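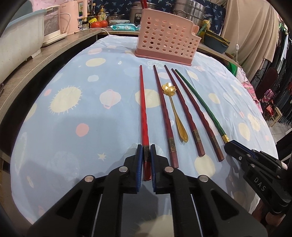 Cantero Community Kitchen Program
Interim Progress Report to the Festine Fund
Submitted 25 June 2022

1. Purpose of this report

This report covers the second funding period of the Community Kitchen Program. It describes the work completed since the last report, the use of grant money to date, and the changes we ask the Fund to approve for the rest of the year.

2. Summary of progress

The program offers weekly cooking classes and a shared evening meal to residents of the Cantero district. Enrollment reached 71 households by the close of the period. The spring term opened in April, one week later than planned, after the inspection of the new gas line was rescheduled by the city. All lost class hours were made up before the end of term.

The Flirus Street site is now fully open. The Matomo Hall site remains limited to evening use under the terms of its lease, and daytime classes listed in the original proposal have been moved to Flirus Street with the agreement of the families concerned.

3. Classes and meals

We ran 17 class series during the period. Household budgeting and low-cost meal planning drew the highest attendance. The course on preserving fruit and vegetables was undersubscribed and will be offered again in the fall, when local produce is cheaper and more participants are free in the evenings.

Attendance at the shared meal was steady. Participants asked for later serving times, and Matomo Hall now serves from 6:30 p.m. Written recipes are provided in the three languages most often spoken at home by enrolled families. Translation of the food safety handbook is behind schedule, and the final section is still with the translator.

4. Staffing

The program employs five part-time instructors. One position was vacant for seven weeks and was covered by extra hours from existing staff. All instructors hold a current food handling certificate.

5. Budget

Spending on rent and wages is in line with the approved budget. Food costs were higher than forecast, mainly for cooking oil, flour and eggs. The difference was met from the equipment line, where the purchase of a second freezer has been put off. We request approval to make this transfer permanent for the current year.

6. Next period

Work planned for the coming months includes renewal of the Matomo Hall lease, completion of the handbook, and a short survey of households that left the program before the end of term. Results of the survey will be included in the final report, together with audited accounts.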